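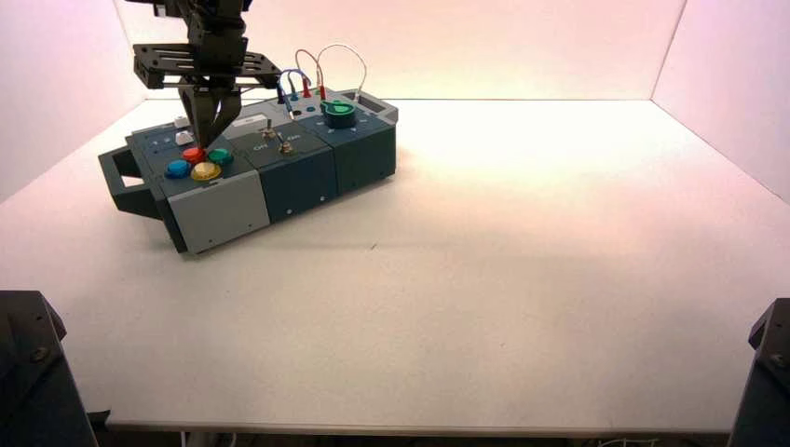 **Kadrić**, teaching assistant, Game Systems course

Notes for week 4, 24 Oct 2019

Today we speak about burst characters. Our case is Pora, the assassin from the arena game Flovar. She has 1068 health, and her full combo makes 1708 damage when every hit lands. So on paper she kills any character of her own size in one combo.

In matches it is different. Her ultimate has a long wind-up, and a good opponent keeps the dash for that moment. Please compare two cases:

- ultimate first, dash after
- dash first, ultimate after

In the second case she loses almost half of her damage if the target moves. 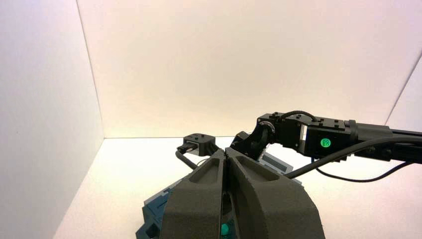
Grakent wrote under the May version of these notes that the basic attack between the two skills matters more than their order. I have tested it and I agree for low ranks only.

Homework: record 2 matches and mark each missed ultimate.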